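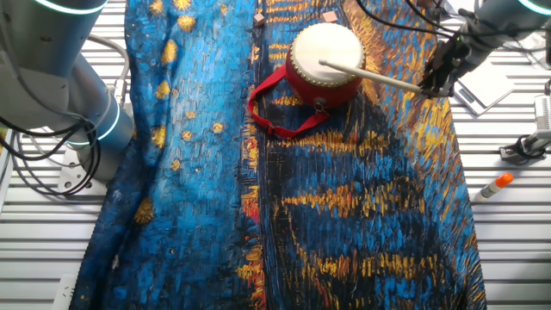 Progress Report to the Gachanja Fund: Music Corner, Lekia Children's Room

March 1, 2018
Prepared by Nafula Ndung'u for Morenike Okeke

Dear Morenike,

Thank you for your patience while I got this together. I meant to write sooner, but October ran into the holidays and then we were deep in rehearsals (you know how it goes with us!), and I wanted to have something worth telling you.

Where we are with the instruments

Your grant was for a set of small percussion the children could handle themselves, and we have spent most of it on hand drums. The red one with the cream head and the gold tacks around the rim has become everyone's favorite, and I have to admit it is mine too. It is small enough for a child to manage and it has a red carrying strap, so it can come along when we parade around the building. We bought from Durkex in Fakbridge, who were very kind about letting Wekesa Athumani come in and try every drum in the shop before we paid for any of them.

We have 20 drums now, with a light wooden stick for each. Seven more are on order and should be with us before the summer sessions.

The cloth

This was not in the original plan, so let me explain the expense. The work table is made of white slats, and we felt it needed something soft on top to set the instruments down on. Imani Magesa found a big printed cloth with a night painting on it in the Van Gogh style, all blue with yellow stars on one side and dark water with gold and orange streaks on the other. It cost $40, which I have put under furnishings. It creases easily and I have given up ironing it, but the children adore it. One group spent most of a session making up a rhythm for the lights on the water, slow on the drum and then quick little taps for the stars, and we have kept that as a warm-up.

We also set out a few pale wooden blocks. Kheri Were uses them to mark beats, putting one down for a tap and leaving a gap for a rest, and it has helped the younger ones more than any chart I ever drew.

Attendance

We counted 238 visits to the music corner over the grant period. Many of those are the same faces coming back, which pleases me no end.

What has been harder

Storage is still a muddle. The straps tangle when the drums are put away together, and we lose time at the start of each session picking them apart. Wekesa would like to put up a row of pegs, and I have asked him for a price. We are also short of spare sticks, so I would like to move what is left in the printing line over to those, if you are happy with that.

Coming up

Once the new drums arrive, Kheri will start a second group for the older children, and Imani is planning an open afternoon for families. You would be very welcome, and we would find you a drum. I will send the date along with the receipts as soon as the room booking is confirmed.

With warm thanks from all of us,

Nafula Ndung'u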